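Sevow Hand Gripper: The Screw Check and Finger Reset
Posted 7/4/21 in Bench Notes

The Sevow hand gripper has two black fingers, a white body and a talent for working itself loose right before you need it. The maker's leaflet covers this in one line: "Inspect regularly." What follows is the longer version, as done on our bench since April.

What you need
A hex driver that fits properly, a small round-head driver, medium threadlocker (we use Ferreira, any will do), a lint-free wipe and a tray for screws. The tray is not optional. Our floor has eaten enough of them.

1. Pull the battery. Yes, even for a quick look. The fingers close with more conviction than you'd expect.

2. Open the fingers all the way by hand. If one lags behind the other, stop and go to step 5.

3. Start with the big screws at the base, where each finger meets the body. Snug them, then give each finger a gentle sideways push. A little flex is normal. A click means the screw needs to come out, get cleaned and go back in with one drop of threadlocker. One drop - the finger has to move again someday.

4. Do the outer linkage screws next, then the small hex screw at each tip. The tip screws strip if you so much as frown at them, so seat the driver fully before turning. Leave the threadlocker to cure for 30 minutes and resist the urge to test it at minute 2.

5. For a lagging finger, back off the linkage screws on that side half a turn, work the finger open and shut a few times, and tighten them again with both fingers fully open. If it still lags, the gear inside the body has slipped a tooth, and that's a job for the Brornow service sheet and a free afternoon.

6. Battery in, then run 40 open-and-close cycles on nothing at all. Listen for ticking.

7. Finish on cloth. Set the gripper over a towel with the fingers open, close on a fold, lift, let go, repeat. Cloth shows up a crooked tip faster than any block will. Write the result in the Patano log, even if the result is "fine."

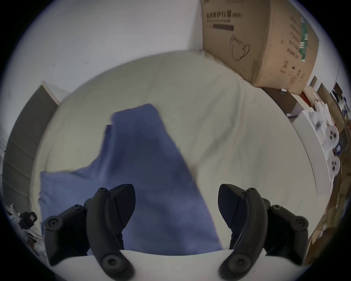

How often should the screws be checked?
Once a week in normal use, and again any time the gripper has been dropped, including the times it was only dropped a little.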